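Como comparar mãos e câmeras numa estação de pesagem de sacos plásticos

Procedimento de bancada para avaliar efetuadores e câmeras antes de fixar a configuração de uma célula de pesagem e despacho. Supõe-se que os braços já estejam calibrados e que o controlador aceite troca de ferramenta sem reinicialização. 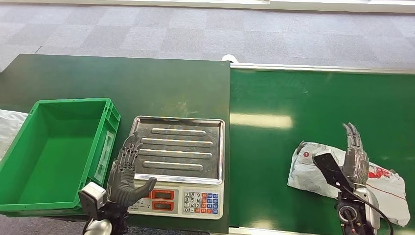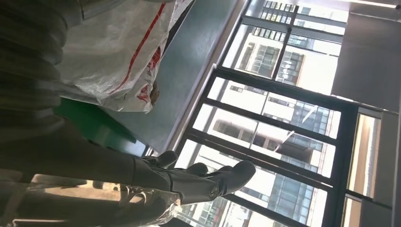

Vista da câmera da cabeça (primeira) e da câmera do punho (segunda).

Equipe técnica Larnero
Integração e ensaios de manipulação
Revisão de julho de 2025

1. Escopo

O roteiro foi escrito para o projeto Varela, no qual um robô de dois braços pega um saco de envio, coloca-o sobre a balança, aguarda a leitura e devolve-o à esteira. Serve para outras células com o mesmo ciclo, desde que a massa do saco não passe de 2000 gramas. Acima disso a rigidez do punho passa a dominar o resultado e a comparação entre mãos perde sentido.

Ficam fora do escopo a leitura de etiquetas e a velocidade da esteira. Todos os ensaios descritos são feitos com a esteira parada.

2. Material

Balança digital com prato metálico e painel frontal
Caixa plástica aberta para os sacos já pesados
Sacos de envio brancos, de plástico, com conteúdo macio
Mão articulada (configuração A)
Garra de dois dedos paralelos Sernanmont (configuração B)
Câmera de cabeça e câmera de punho
Controlador Cerkgate com registro de corrente por junta

A configuração B exige outro adaptador de flange. Anote o comprimento do adaptador no arquivo de ferramenta antes de ligar o braço; um valor herdado da configuração A leva os dedos contra o tampo na primeira descida.

3. Disposição da estação

Coloque a caixa à esquerda, a balança ao lado dela e o saco à direita, sobre a esteira. Na primeira foto vê-se essa disposição: caixa verde vazia, balança com o painel voltado para o robô e o saco na esteira, sob a mão direita. O painel precisa ficar legível para a câmera da cabeça com a mão esquerda em repouso. Se o polegar cobrir o mostrador, altere a pose de repouso e mantenha a balança onde está, pois a posição do prato já entrou na calibração.

O prato de aço polido devolve a luz do teto. Com exposição automática, a câmera da cabeça escurece o restante da imagem e a borda do saco se perde. Fixe a exposição com o prato vazio e repita a verificação com um saco branco em cima dele.

4. Ajuste das câmeras

A câmera da cabeça dá o contexto: posição do saco, estado do mostrador, ocupação da caixa. A do punho serve para os últimos centímetros da aproximação. As duas não são intercambiáveis, e a comparação deve ser feita por fase do ciclo.

Para a câmera do punho, verifique primeiro o que entra no campo quando a mão gira. Na segunda foto, metade direita da imagem é janela, com prédios ao fundo em plena luz do dia, enquanto o saco ocupa uma faixa à esquerda. Nessa orientação o controle automático mede a fachada. Há duas saídas:

a) restringir a área de medição à região dos dedos;
b) limitar a rotação do punho na aproximação, de modo que a câmera aponte para o tampo até o contato.

Adotamos a primeira. A segunda reduz o alcance útil do braço e obriga a recalcular a pose de entrega na balança.

Grave as duas câmeras com o mesmo relógio. Um atraso superior a 200 ms entre elas invalida a repetição, pois a leitura do mostrador deixa de corresponder à posição dos dedos.

5. Sequência de ensaio

Passo 1. Zere a balança e confirme a leitura nula na câmera da cabeça.

Passo 2. Posicione o saco com a parte impressa para cima e a face bem estendida. Sacos amassados ficam para a segunda série.

Passo 3. Inicie a aproximação com os dedos abertos. Na configuração A, feche primeiro o polegar e o indicador e só depois os demais; o fechamento simultâneo empurra o plástico para fora da palma.

Passo 4. Eleve o saco e mantenha-o parado por dois segundos. Registre a corrente das juntas nesse intervalo.

Passo 5. Transfira para o prato e abra os dedos por completo. Afaste a mão antes de aceitar a leitura. Um canto do saco preso entre os dedos altera o valor sem que o mostrador pareça instável.

Passo 6. Retorne o saco à esteira ou deposite-o na caixa, conforme a série.

Passo 7. Mude o saco de orientação e repita.

Faça a série completa com uma configuração antes de trocar para a outra. Alternar a cada repetição parece mais equilibrado, mas a remontagem do flange introduz um desvio que se confunde com o erro da mão.

6. Critérios de registro

Considere pega válida aquela em que o saco chega ao prato sem apoio da outra mão. Deslizamento parcial conta como válida, com anotação. Queda e pega dupla contam como falha. Se o saco sair do prato após a abertura dos dedos, registre como falha de entrega, em coluna própria.

7. Resultados de referência

Na nossa bancada foram executadas 269 repetições com a configuração A, das quais 186 válidas. A maior parte das falhas ocorreu com sacos estendidos sobre a esteira, onde a ponta dos dedos não encontra dobra para prender. Com sacos amassados a mão articulada se comporta melhor, e o tempo de fechamento pesa menos.

A configuração B pegou com mais regularidade os sacos planos, desde que uma borda estivesse levantada. Em contrapartida, concentrou a força numa faixa estreita e deixou o conteúdo pender para um lado — efeito que aparece na entrega, quando o saco toca a borda do prato antes do centro. A série B foi interrompida para troca do adaptador e ainda não tem número de repetições comparável; por isso não publicamos a taxa.

8. Problemas frequentes

Leitura oscilante com a mão afastada: verifique se o saco encosta no painel da balança ou na caixa.

Perda do saco na câmera do punho: confira a área de medição da exposição. Um reinício do controlador restaura o valor de fábrica.

Corrente alta no polegar sem contato: refaça o zero da junta com a mão na vertical — o zero feito com a palma para baixo carrega o peso dos dedos.

Cabo do punho tensionado na entrega: aumente a folga no antebraço e repita o movimento em velocidade reduzida, sem saco, até a pose da caixa.

A próxima revisão, prevista para setembro, incluirá a série B completa e o ensaio com a esteira em movimento.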